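Groteck Handheld Demonstration Kit: Frequently Asked Questions
Last updated 23 September 2023
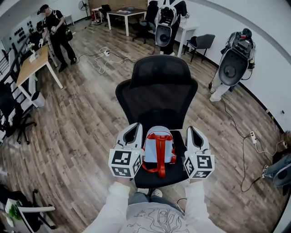 Two-handed demonstration with a light-blue backpack on an office chair. Marker cubes are fitted to both grippers.

Do I need a robot to record a demonstration?
No. The operator performs the task with the two handheld grippers. A robot is needed only for playback and evaluation.

How does this differ from remote control?
In remote control, the operator drives the arms and the arms touch the object. With the handheld kit, the operator feels contact forces directly. Remote sessions are covered in the Orov manual.

What are the patterned cubes for?
Tracking. Each face carries a printed marker from which the software computes gripper position and orientation. The left and right cubes have different patterns and must not be swapped.

How many demonstrations does one task require?
Rigid objects: 90 is the recommended minimum. Bags, straps and other soft items: 348. Tasks with more than one valid order of steps may need up to 1000.

Can several operators record in the same room?
Yes. Assign each operator a separate session ID before starting. Duplicate IDs cause the upload to be rejected.

Should the start position of the object be fixed?
No. Vary position and rotation between takes. Keep the object within reach of both grippers without stepping.

What happens if a marker is covered during a take?
Short gaps are filled by interpolation. Longer gaps are flagged with error 236 and the take is excluded from the export.

Can I edit a take after recording?
Start and end points can be trimmed. Gripper paths cannot be edited.

Who handles calibration requests?
Nandi Maluleke, hardware support. For export formats, contact Palesa Khumalo.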